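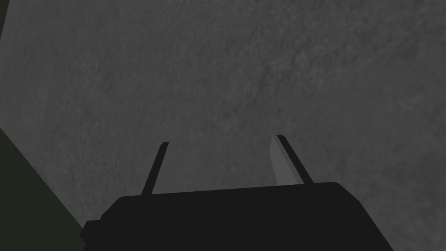 Delia Văduva told us on our first visit that the river had been in her kitchen before the siren went off, and that if we wanted to write about flood warnings we should start there. So we did! Our whole project grew out of that one remark.

Flood Warnings in Trestgate: Who Heard What, and When
Student project report, Group 3
Mar 23, 2024

Why we picked this

Trestgate sits where the Sandar bends twice and then runs under the old road bridge. Last August, after two days of heavy rain in the hills, the river came over its bank on the east side and flooded the low streets between the bridge and the Zamfir mill. Nobody died, but 26 homes took in water and several families were out of their houses until winter. We had all heard about it from parents or cousins, and every version was different. One person said there was plenty of warning. Another said there was none. We wanted to find out how both could be true.

What we did

We knocked on doors in the flooded streets and in the streets just uphill from them, and we ended up with 70 completed questionnaires (way more than we had hoped for — people really wanted to talk). We asked how each household first learned the water was coming, what time that was as best they could remember, and what they did next. We also did nine longer interviews, most of them at kitchen tables, a couple standing out in the yard. Then we put the answers on a big paper map with colored pins and string, which took over the back wall of the classroom and got knocked down twice.

For the river itself we used the gauge readings posted at the bridge. The gauge had stopped sending readings during the night, so there is a gap right where we needed numbers the most. We filled it in as well as we could from the mud line on the bridge wall and from photos neighbors had on their phones, which mostly had the time saved with them.

What we found

The siren did sound. Everybody agrees on that. But it stands on the roof of the fire station on the west side, and with the wind and rain that night, people on the east bank heard it faintly or not at all. Uphill, where the water never reached, most households heard it clearly. So the people with the best warning were the ones who needed it least, and that explains a lot of the arguments we had been hearing at home.

On the low streets, the most common first warning was another person. Somebody banged on the door, or called, or shouted over the fence. The next most common was the water. Text alerts came third, and many of them were read only the next morning.

We loved tracing the door knocking on the map. You can follow it house by house up Mill Lane, and a big part of it leads back to Nelu Husar, who was up late with a sick dog and saw the street drain running backward. He woke his neighbors on both sides, they woke theirs, and it spread from there. It stopped at the corner where two houses in a row were empty for the summer. Past that gap, people found out when their floors got wet. We would never have seen this from a table of numbers, and it was the most exciting afternoon of the project when the string showed it.

Timing was harder. People remember the order of things very well and the clock very badly. Two sisters in the same house gave us times more than an hour apart. Where we could, we tied an answer to something fixed, like the power cut, and we threw out times we couldn't tie to anything.

Things that went wrong

Our first questionnaire asked "Were you warned?" and people answered it in completely different ways. Some counted the weather forecast. Some said no even though a neighbor had come by. We rewrote it and went back to the first nine households, who were very patient with us. We also missed renters who moved away after the flood, and they might have had the worst night of anyone. We tried to reach four families and got through to one.

What we would suggest

A second siren on the mill side would help, and the mill roof is high enough. We also think a simple calling list for each street would be worth having, with a backup name wherever a house is often empty. It costs almost nothing, and it copies something the street already did by itself in the dark. Tania, from our group, has drawn up a sample list for Mill Lane, and nearly all the households we showed it to agreed to be on it.

We would like next year's class to repeat the survey on the farms downstream. We ran out of time before we got there, and we have blank questionnaires left over in the map drawer, along with the pins.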